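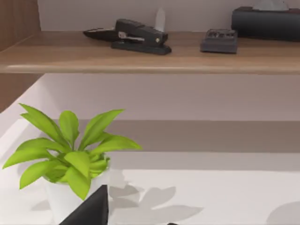
About Nornov

Hi, and welcome! I'm the person who answers the phone at Nornov, opens the mail, does the research and writes your report, so if you've already sent me a question, you've met the whole company. Nornov is a family history business in Nilgate. People come to me with a grandmother's maiden name, or a shoebox of letters, or one stubborn gap on a chart they've been filling in since high school, and I go and look for the rest.

I've been doing this full time for eight years. Before that I worked in the county recorder's office, on the deeds side, where I spent my days helping title companies find easements and my lunch breaks reading the old volumes for fun. (You'd be amazed what got written in the margins. One clerk kept a running note of the weather.) When a neighbor asked me to find out who had owned her farm before her great-grandparents, I said sure, give me a week. It took me four months and I loved all of it, even the three Saturdays I spent chasing the wrong township.

She told her sister, her sister told her church, and by the next winter I had a waiting list and a kitchen table I could no longer eat at. So I rented a room in the old Lauritsen building downtown, upstairs from the shoe repair place, and I've been there ever since.

What I do all day

Mostly I read. Census pages, probate files, ship lists, church registers, school rolls, union cards, newspapers, the backs of photographs. A lot of this is online now and a lot of it isn't, and the part that isn't is usually where the good stuff is. I drive to courthouses. I write polite letters to parish offices and wait. I've gotten pretty good at bad handwriting, in English and German and Danish, and I can limp through Latin if the priest was neat about it.

Then I write it up. Every client gets a plain-English report with each fact tied to the record it came from, so that your cousin who doubts everything can go check. If I think something is likely but can't prove it, I say "likely" and I tell you what would settle the matter. If two records disagree, you get both. I once had a man with four different birth years, all of them given by himself, and I put all four in.

I've finished reports for 892 families so far. Some were a couple of pages and some were as thick as a phone book, and one of them grew into a hardback that the family had printed for a reunion. They sent me a copy! It lives next to my dictionary of old occupations, which has fallen apart twice.
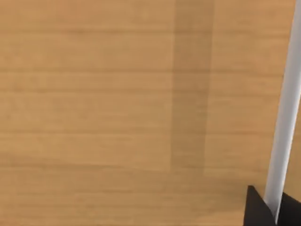
The Beltatwood project

If you've found this page through a search engine, there's a fair chance you typed in Beltatwood. It was a mill village up the valley from Nilgate, and when the mill shut down the families scattered – to the city, to the coast, quite a few to Canada. The church there closed too, and its registers ended up in three different places, none of which knew about the other two.

I started indexing those registers in my own time, because I kept running into Beltatwood people in paid work and it made no sense to look up the same page over and over. The index is now at 1507 names, covering baptisms, marriages and burials, with a separate list for the mill boarding houses. It's free. You don't need an account and you don't need to be a client. Just write to me with the surname and I'll send you whatever I've got under it, including the odd spellings, and there are some very odd spellings. The clerk who kept the middle volume seems to have written names the way he heard them, and I suspect he had a cold for most of it.

There's still one volume I haven't been able to see. It covers a stretch of years right after the mill fire, and I know it exists, as the later register refers back to it by page. If your family has an old ledger in the attic with a green cloth spine and columns of names, please, please email me before you donate it to anybody.

How working together goes

You start by telling me what you know. Don't tidy it up first. Family stories are often wrong in the details and right in the middle, and the little piece you think is silly ("Grandpa always said he was born on a boat") may be the one that gets me to the right record. Send scans or phone photos of what you have, and keep the originals at home where they're safe.

I read through it all and call you back, usually inside of two weeks. The call is free and it's a real conversation, so have a coffee handy. At the end of it I'll tell you what I think can be found, and how many hours I'd want to spend on it. If I think you could do it yourself with an afternoon and a library card, I'll say so and point you to the right shelf. That happens more than you'd expect, and those folks tend to come back later with a harder question.

If we go ahead, I work in blocks of eight hours. You pay for one block, I do it, I report, and then you decide whether you'd like another. You're never signed up for more than the block you're on. Copy fees and mileage are extra and I ask before I spend them. I know hourly research makes people nervous, because you're paying for the looking whether or not there's a finding, and I'd be nervous too. The report does list every place I searched, even where I came up with nothing, so that you don't end up paying somebody else to search it again in ten years.

Things I don't do

I don't do coats of arms. I don't prove that you're descended from a king, although if you are, I'll mention it. I don't look for living people who haven't asked to be found, and I won't do it for a very good reason or a very sad one either; there are agencies and registries set up for that, and I keep a list I'm glad to share. And I don't rush jobs for holidays. Every November somebody asks me for three generations by Christmas, and every November I have to say no and feel like the Grinch. Gift certificates I can do!

I also don't run DNA tests. If you've taken one, I can help you make sense of your matches, and I enjoy that sort of puzzle a great deal, but the testing itself is between you and the lab. Do think a bit about who else in the family might be surprised before you share your results around. I've sat in on a few of those phone calls.

Classes and the Monday table

In February and again in the fall I teach a beginners' course at the Nilgate library, six evenings, bring your own pencil. We cover how to read a census page, how to get a record out of a courthouse that doesn't want to give it to you, and how to write down where you found something so you can find it again. (This last one gets its own evening. I used to fold it into the others and people skipped it, me included, back when I was starting out. My first notebook is full of wonderful facts and I have no idea where half of them came from.)

And on Monday afternoons I keep the office door open from two to five for anyone who'd like to sit and work on their own research. There's tea, there's a scanner, there are a couple of old atlases that you're welcome to spread out, and there's usually somebody else there who has been stuck on the same county. It costs nothing. I've seen two regulars find out that they were third cousins, and they'd been sharing a box of cookies for a year by then. 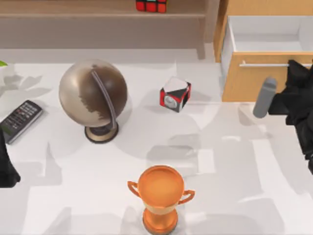 The desk globe, with the orange trophy cup sharing the table.

Finding me

Nornov is at 178 Lauritsen building, Nilgate, up the stairs and along to the left. The stairs are steep. If they're a problem for you, tell me when you write and we'll meet at the library instead, where they have an elevator and much better chairs. Parking is free behind the building after four, and before four you'll want quarters for the meter.

Email is the best way to reach me and the phone is second best. I'm often in a courthouse basement with no signal, so leave a message and speak slowly when you get to the surnames. Spell them, too, even if it's Smith. I've known it to be Smyth, Smit and Schmidt in the same household, and I'd like to start out with yours.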